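Irnis 双臂整理套件

Irnis 是一套面向工作室、学校实训室和小型维修间的桌面双臂机器人套件,由 Codumbridge 工作室设计并供货。套件以“把手工具放回该放的地方”为核心任务,附带装配件、腕部相机支架、控制软件和一套循序渐进的练习。它在爱好者当中颇受欢迎,主要因为结构完全敞开:螺钉、线缆、支架都露在外面,哪里松了一眼就看得出来,拿起螺丝刀就能修。

套件的练习对象都是日常物件,例如美工刀、螺丝刀和透明收纳箱。这些东西便宜、好找,对机械臂来说却一点也不简单,细长、反光、半透明,样样占全。

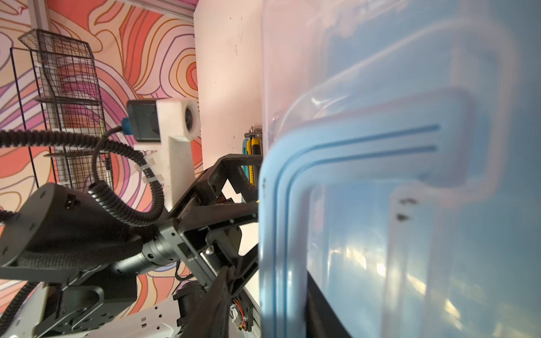
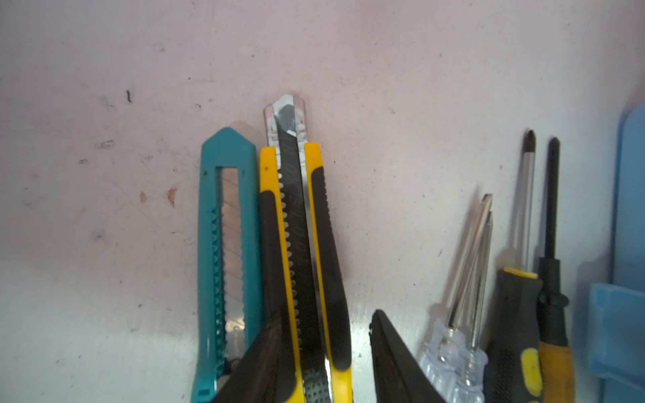 名称与沿革

Irnis 这个名字最早只是一块夹爪底板的内部代号。设计者多纳尔·麦克·马胡纳(Donal Mac Mathúna)当时想做一只能在书桌上用的单臂,给自己的工作台收拾残局。单臂版本能抓能放,可是遇到需要一手扶箱、一手放东西的场合就束手无策,于是有了第二条手臂,也有了今天的双臂布局。

早期试制阶段,谢里夫·赫勒米(Sherif Helmy)加入,负责夹爪和腕部。他把原先的整块外壳拆成若干片角形金属板,用支架和螺钉拼合,重量略有增加,维修却方便得多:换一片板不必拆整只手。这一改动后来成了 Irnis 最容易辨认的外观特征。

海德伦·莱纳(Heidrun Lehner)主持编写了随附的练习手册。初稿的练习全部使用木块和塑料圆柱,她试了几天之后提出,用户真正想看机械臂抓的是自己桌上的东西。手册因此重写,木块只保留在第一章,其余各章都换成了真实工具。许多用户认为,这本手册才是整套产品里最值钱的部分。

组成

标准版包含两条手臂、两只平行夹爪、两套腕部相机支架、一块底座板、电源、控制盒以及一包线缆附件。手臂以关节筒和连杆相接,外观以黑色为主。

腕部相机支架为白色 3D 打印件,装在夹爪上方,相机用螺钉固定在支架上。打印文件随套件提供,用户可以按自己的相机尺寸修改。这一点很受欢迎,社区里流传的改版支架已经相当多,有加高的、有偏转角度的,还有专门为短焦镜头留出净空的。

线缆走黑色波纹管,用扎带束在支架上。手册对走线的要求写得格外细:管子在腕部要留出一个松弛的弯,扎带拉到不滑动即可,切忌勒死。留得太短,转腕时会扯动插头;留得太长,又会垂到镜头前面。新用户头一周遇到的问题,大半都出在这个弯上,所幸调整起来只要剪一根扎带。

收纳箱、美工刀和螺丝刀不随标准版供货,由用户自备。供应商 Belkadi 另售一种练习工具包,内装钝刃美工刀和几把不同柄形的螺丝刀,适合教学场合使用。

工作方式

Irnis 有两种运行方式。第一种是示教:操作者牵引手臂完成一遍动作,控制盒记录各关节的位置和腕部相机的画面,然后回放。第二种是视觉引导:软件根据腕部画面估计目标的位置和朝向,再规划夹爪的路径。两种方式可以混用,例如用示教走完大段行程,临近目标时再切换到视觉引导。

腕部相机的好处在于它跟着手走。夹爪靠近工具时,画面里就是两根手指和指间那一小块空间,目标偏左还是偏右一目了然。代价也很明显,手指离镜头太近,会挡住一部分视野,也容易虚焦。软件允许用户为手指画一块遮罩,把这部分区域排除在识别之外,效果出奇地好。

双臂布局让另一只手的相机也能派上用场。一只手探向目标时,另一只手可以停在侧面观看,补上被手指遮住的部分。手册把这种用法叫作“借眼”,编在中段,许多用户做到这一章时才真正体会到双臂的妙处。

典型任务

直立工具的抓取。美工刀和螺丝刀竖着放时占地小,人取用也顺手,因此手册把这种摆法定为基本练习。难点在于间距:工具并排靠在一起,夹爪需要从两件工具之间的空隙插入,不能碰倒旁边的一件。手册建议先用柄色差别大的工具,例如青色配黄色,等识别稳定之后再换成颜色相近的。

透明手柄的识别。透明柄螺丝刀是公认的难题。手柄有棱,会反光,两把叠在一起时边界几乎消失。软件提供的办法是先找金属杆,再顺着杆向下推算手柄的位置。金属杆细长而明亮,在浅色背景前比较容易辨认。这个思路简单得叫人高兴,而且在光线变化时也相当耐用。

收纳箱的定位。半透明的箱壁会映出各种模糊的高光,直接识别箱壁往往失败。手册建议改用箱口边缘作为参照,尤其是带彩色密封圈的箱子,圆角处的弧线是很好的特征。夹爪接近箱沿时要放慢速度,留意箱口内侧是否还有一圈台阶,免得把台阶当成箱底。

刀具的处理。手册规定,练习时美工刀的刀片应当缩回并锁住,教学班一律使用钝刃。有经验的用户有时会让刀片露出,以便测试对刀尖反光的识别,手册把这类测试单独列为进阶内容,要求操作者全程站在手臂行程之外,手边备有急停按钮。

试用与评价

Plarkbridge 实训中心是较早采用 Irnis 的机构之一。该中心教员阿什拉夫·萨比尔(Ashraf Saber)用它开设了一门短期课程,学员两人一组,先装配,后示教,最后完成一次完整的工具归位。他在课程总结中记下了一轮测试的数据:63 次直立抓取,其中 19 次需要人工干预,多数与透明手柄有关。按他的看法,这个成绩对初学者自己装配、自己标定的手臂来说很令人振奋,而且每次失败都能在腕部录像里找到原因,课堂讨论因此格外热闹。

穆斯塔法·赛义德(Mostafa El-Sayed)从维修间的角度写过一篇较长的试用笔记。他最欣赏的是夹爪的可维护性:更换一根手指几乎只要 2 分钟,不必重新走线。他也喜欢指尖收窄的形状,认为在工具挤在一起时很占便宜。对软件的标定流程他则有些保留,觉得步骤顺序不够直观,初次使用者容易在相机标定和手臂标定之间来回折返。后续版本的手册据此调整了章节次序。

批评意见主要集中在三处。其一,开放式结构容易积灰,关节处的螺孔尤其难清理。其二,黑色手指在暗背景前不易分辨,遮罩画得不准时会误伤目标。其三,线缆接头朝侧面伸出,在狭窄的工位里容易蹭到架子。对于最后一点,社区已有转向支架可供打印,效果不错,装起来也快。

安装与环境

手臂应固定在平整稳定的台面或框架上,底座四周留出足够的行程。靠墙安装时,墙面以浅色、哑光为佳,可以省去不少识别上的麻烦。花纹复杂的背景并非不能用,只是视觉引导阶段需要多采集一些参考画面。墙上的污点和划痕一般不影响抓取,但标定时最好避开,以免软件把它们当成特征点。

照明方面,手册推荐从上方打散射光。强光直射会使刀片和螺丝刀杆出现过亮的条带,夹爪稍一移动,条带也跟着跑,识别结果便会跳动。把灯转向天花板往往就能解决,这也是用户交流中最常见的一条建议。

日常保养包括检查螺钉、清理手指接触面、查看波纹管有无磨损。扎带属于消耗品,硬化后应及时更换。手指表面若变得光滑,可以贴一层薄橡胶,也可以换用带纹路的打印件。

版本与服务

Irnis 分为标准版和教学版。教学版在标准版之上增加了行程限位件、备用手指和供教员使用的练习记录表。两个版本的手臂和软件相同,标准版用户可以单独购买限位件升级。

Codumbridge 每周五在线答疑,用户可以事先寄去腕部录像,由工作人员逐段查看。不少人表示,看别人的失败录像与看自己的同样有收获:同一把螺丝刀,有人从左边进,有人从上方进,各有各的道理。答疑中出现的典型问题会整理进手册的附录,最近一次增补在十月,新增内容为多把工具并排时的抓取次序,以及带密封圈收纳箱的边缘识别参数。

相关条目

平行夹爪
腕部相机
示教编程
手眼标定
透明物体识别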